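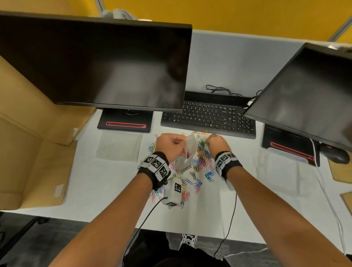 Bromia hand-tracking cell, desk 7
Pre-session and monthly inspection checklist, with comments

Location: Jernum annex, upper floor
Period: December
Inspected by: Kamrul Bepari
Reviewed by: Xiaoyan Xie
Hours on wristband set at inspection: 582

Result codes: P = pass, R = repaired or adjusted at inspection, F = fail, N = not checked

Section A. Wristbands and markers

A1. Left and right bands present, fitted to the correct wrist. P

A2. Marker squares flat, no lifted corners. R
One square on the right band had lifted at the corner nearest the thumb. Re-glued and clamped for an hour. Check again before the first morning session.

A3. Printed patterns clean, full contrast, no scuffing across the black cells. P
Wipe with a barely damp cloth only. Alcohol wipes dulled the print on the previous set.

A4. Marker cube secure below left band. No play at the mount. P

A5. Cube faces legible to the tracker. P
Lower face lightly scratched. Detection unaffected. Yiran Hao to order a spare cube.

A6. Attachment below right band tight and square to the band. R
Screw backed off a quarter turn. Retightened by hand, no thread compound.

A7. Strap closures hold with the wrist fully flexed both ways. P

Section B. Cables

B1. Strain relief intact at both bands. P

B2. Cables hang free of the desk edge and chair base through full reach. F
The right cable catches the chair base when the operator rolls back. Shorten the loop or add a clip under the desk. Assigned to Weidong Yin. The desk may be used in the meantime with the chair kept forward.

B3. Jacket free of cuts, kinks and crushed sections. P

B4. Connectors seated at the hub, no intermittent dropouts over a ten-minute log. P
Log checked for both sides. No gaps.

B5. Spare cable coiled and tagged in the drawer. N
Drawer locked at time of inspection.

Section C. Desk and work area

C1. Desk surface clean, matte, no adhesive residue. P

C2. Monitors pushed to the back edge, stands stable. P
Lower edge of the left monitor must clear the operator's knuckles at full forward reach. Measured clearance 67 mm, which is within limits.

C3. Monitor screens off or dark during capture. P
A lit screen throws colour onto the white desk and upsets exposure.

C4. Small-parts stock complete and free of damaged pieces. P
Coloured paper clips: discard any that are bent open. Sweep the floor after each session, as clips get into the chair castors.

C5. Cardboard and packaging kept outside the reach zone. P
Keep boxes to the sides of the desk. Flattened pieces to recycling at end of day.

C6. Aisle behind the chair clear. P

Section D. Calibration

D1. Head camera intrinsics file matches the fitted lens. P

D2. Static marker test, both wrists resting on the desk. P
2,851 frames logged, no identity swaps between left and right.

D3. Occlusion test, one hand passed over the other. R
Left band lost when fully covered, recovered late. Detection threshold reset to the Zarosano default, test repeated, recovery normal.

D4. Clock offset between bands and camera within tolerance. P

Open items
B2, cable loop: Weidong Yin
B5, spare cable: Kamrul Bepari, once the drawer key is back from Xuân Ninh
A5, spare cube: Yiran Hao

Desk 7 released for use with the restriction at B2.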